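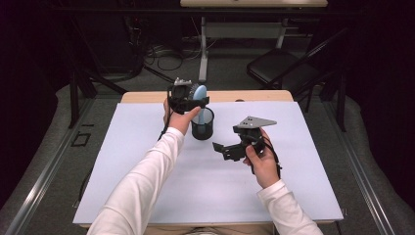 Black mesh cup on the pale sheet

Small Spaces Board > Bathrooms and Closets
Thread: One sink, 24 inches of counter, two people with long hair. Help!

quillandmoss
Posted 6 Nov 2020
So we moved into the new place in Grovholm and I love it, I really do (the windows!!), but whoever laid out the bathroom must have owned one toothbrush and a bar of soap. The vanity is 24 inches wide and the sink eats most of that. There's no medicine cabinet, just a mirror glued to the wall, and the only drawer is fake. I pulled on it for a good minute the first day.

Between my sister and me we have brushes, combs, hair ties everywhere, two kinds of face wash, contact lens stuff, a hair dryer with a cord that wants to be in the sink, and a basket of things neither of us will admit to owning. Rent is 1,798 a month so I'm not about to pay somebody to put in a cabinet, and the lease says no holes in the tile. What are you all doing? I've been standing brushes up in a pencil cup and it's fine, but I feel like I'm one cup away from a whole city of cups.

tubfulofferns
Reply #2
Over the door rack. Done. Mine was 19 dollars and holds everything you listed except the dryer. It rattles when you shut the door and you stop hearing it after a week.

larkspur_lane
Reply #3
I'm going to disagree with the door rack, sorry! I had one for two years and it chewed the paint off the top of the door, and the landlord took 35 out of my deposit. If you do it, stick felt on the hooks first.

What worked for me was a skinny rolling cart between the toilet and the wall. Measure the gap at the floor and again higher up, my wall leans and I sent the first cart back. Top shelf is every day stuff, middle is hair, bottom is toilet paper and the cleaning spray.

gravyboat_77
Reply #4
Unpopular opinion but you don't need storage, you need less stuff. Two kinds of face wash? Pick one. My whole bathroom is a toothbrush, a razor, a comb and a towel. I wipe the counter in four seconds.

quillandmoss
Reply #5
gravyboat, I have sensitive skin and she has oily skin, there is no one bottle to rule them all. I will give you the basket of mystery items though. We went through it last night and most of it was hotel shampoo.

gravyboat_77
Reply #6
Fair on the face wash. Hotel shampoo is how it starts.

pennywhistler
Reply #7
Cup person here, and I'm going to stick up for the cups. I had the nice wood tray with the little sections and it got slimy in the corners, and the toothpaste gunk was its own hobby. Now everything tall stands in a cup.

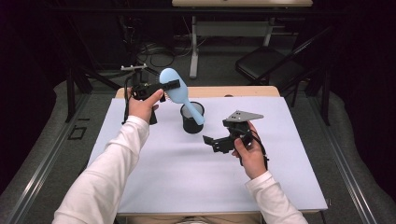 The trick is one cup per job and no lids. Lids are where good habits go to die in my house, my kids will set a thing on top of a lid before they'll lift it. Mesh dries out nicely too, if you don't let dripping stuff sit in it. Mine lived next to the shower and got rust freckles on the bottom by February, so keep it on the dry side of the room or get a plastic one.

Also please clean your brushes while you're reorganizing! Pull the hair out with the tail of a comb, then warm water and a drop of shampoo, swish just the bristles, and lay it bristles down on a towel overnight. If it's the padded kind don't soak it, water gets in that little hole and never comes out.

tubfulofferns
Reply #8
Wait, you're supposed to lay them bristles DOWN? I've been doing it backwards forever.

larkspur_lane
Reply #9
Down, yes. And I take back some of my grumpiness about door racks if you use the felt. I still say the cart is better for two people, you can each have a shelf and nobody's hair ties migrate.

The Nel carts are the narrowest I've found, but the wheels are cheap. The Zundgate ones roll better and wobble more. Pick your poison.

oatmilk_otter
Reply #10
Can I say the thing? Hair stuff doesn't have to live in the bathroom. I moved all of mine out to a little table in the bedroom with a mirror leaning on the wall, and the morning fights stopped.

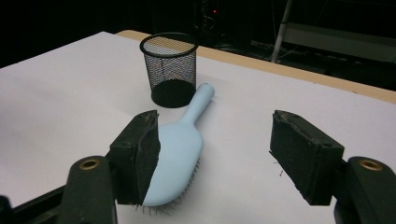

I get ready sitting down now like a fancy person, and whoever's in the shower can take as long as they want. The only thing I carry back and forth is the dryer, and I could leave that out too if I ever bought an extension cord. Downside is hair on the bedroom floor. So much hair. I sweep a lot.

gravyboat_77
Reply #11
So your solution to clutter is a second room of clutter

oatmilk_otter
Reply #12
Yes, and I'm very happy there.

quillandmoss
Reply #13
Okay, I love the bedroom idea and my sister hates it (she says she can't see her part without the good light). So for now she keeps hers by the sink and mine are moving out. I measured next to the toilet and there's room for a cart if I shift the trash can. There's a secondhand place over in Grestidov that usually has a few of them, so I'll look there before I order one.

Does anybody know if those stick-on hooks hold a hair dryer on painted drywall? Ours is kind of a heavy one.

pennywhistler
Reply #14
Mine held until the first really steamy shower and then it went down on the tile at 6 a.m. Get the hook with the biggest sticky part you can find and put it as far from the tub as the room lets you.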